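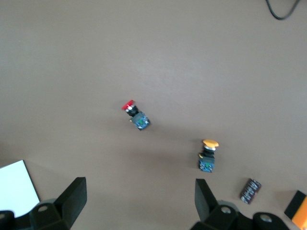 Subject: Re: [millshop] Stop buttons on the older saws
Date: 23 January 2026

Replying to the list since two other people asked me the same thing off-list.

> We have an old Kalinowski table saw in the shared shop at Feretmont and
> the only way to turn it off is the small rocker switch under the left
> side of the table. You have to bend down to reach it. I would like to
> put a proper red stop button on the front. My questions are whether I
> can wire a mushroom button straight into the motor lead, whether it
> should latch, and how high to mount it. The motor plate says single
> phase and the rest is worn off. There is also a bandsaw with the same
> problem but I would like to get the table saw done first.

Taking these in order.

Wiring it straight into the motor lead: I would not. Most of the red mushroom buttons you can buy as loose parts have contacts meant for a control circuit. They will carry the coil current of a contactor all day, but a saw motor starting up pulls several times its running current and the contacts may burn or weld shut. A welded stop button looks fine until you hit it and the blade keeps turning. Check the rating printed on the contact block and compare it with the motor. If you can't read the motor plate, treat that as a no.

What you want is a magnetic starter with an overload relay. The start button pulls the contactor in, an auxiliary contact holds it in, and the stop button breaks the coil circuit. You also get no-volt release, so if the power goes out and comes back, the saw stays off until someone presses start. A rocker switch won't do that. At Zenden we had the breaker trip one evening with a planer left switched on, and it started by itself when the breaker was reset. Everyone was clear of it, but we changed the rest of the machines that winter.

Use the normally closed contact for the stop. I mention it because I have now found two machines wired with a normally open stop contact through a relay. It works until a wire comes loose, and then you have no stop at all. With the closed contact, a loose wire shuts the saw down, and you find out right away.

Latching: yes for an emergency stop. It should stay down when pushed and need a twist or a pull to come back up. Releasing it should not start the saw, only make it possible to press start again. If you want an ordinary stop for everyday use, fit a separate flat red one that springs back.

Height: ours is just below the table edge, left of center, where you can reach it with a knee or thigh while both hands are on the work. Try it with the power off before you drill. Stand where you stand for a rip cut, then where you stand for a crosscut with the miter gauge. It took us three tries with masking tape to find a spot that suited both the tall and the short members. Keep it out of the way of sheet goods being lifted onto the table, or you'll have people stopping the saw by accident and then somebody will put a guard over the button.

Remember that none of this brakes the blade. Ours coasts for quite a while after the contactor drops out. There are add-on brakes, but check that the arbor nut is suited to one before you spend the money.

On cost, the Cevura starter we used came to 69 dollars with the enclosure. The overload has to be picked to match the motor's full load current, so you need that number from somewhere. If the plate is unreadable, a motor shop can work it out for you. Ask them to look at the start capacitor too.

If the shop's insurance or lease says electrical work has to be done by a licensed electrician, do the mounting yourselves and have them do the wiring. Whoever does it, unplug the saw first and keep the plug where you can see it.

For the bandsaw, the same starter type should do, but put the button up on the column by the upper wheel housing. Down low you can't get to it without leaning toward the blade.

I can send our wiring diagram if you write to me directly. The list strips attachments.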